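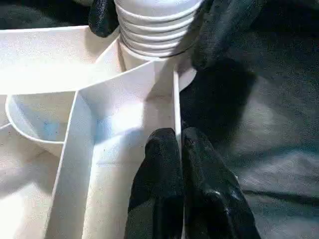 The Flelside Seed Library opens its drawers again in March, and after the winter we've had I think a good many of us are ready for it! For those who are new to the neighborhood, the idea is simple. You come in, you take home the seeds you'd like to grow, and if your garden is kind to you, you bring a few back in the fall so the next person can have a turn. There is no card to sign and no fee, and you are welcome to stay for coffee even if all you have is a windowsill.

We start the season with 300 packets, a good part of them from Ülle Bite, who let her dill and her purple pole beans go to seed last summer (her poor front walk was hardly passable by September, but what a harvest). Pongsak Boonyarit has shared long beans and Thai basil again, along with a page of notes on getting basil through our chilly springs. His main advice is to wait longer than you want to. I put mine out early last year and lost all 8 plants in one night, so I plan to listen this time.

A few small requests. Please take no more than three packets of any one kind on your first visit, so there's something left for the folks who work mornings. If you are returning seed, let it dry on a plate for nine days or so before you fold it up, and write the plant name and the year on the outside. We had several mystery squash last season, and while the one that came up behind the Wattanapong house made a lovely soup, it also climbed the garage.

We'll be in the side room from 9 in the morning until 3 in the afternoon. Parking is easiest on the church side of the street. And if anyone still has sweet pea seed, the old-fashioned kind with the strong scent, Ülle has been asking after it and would gladly trade you beans.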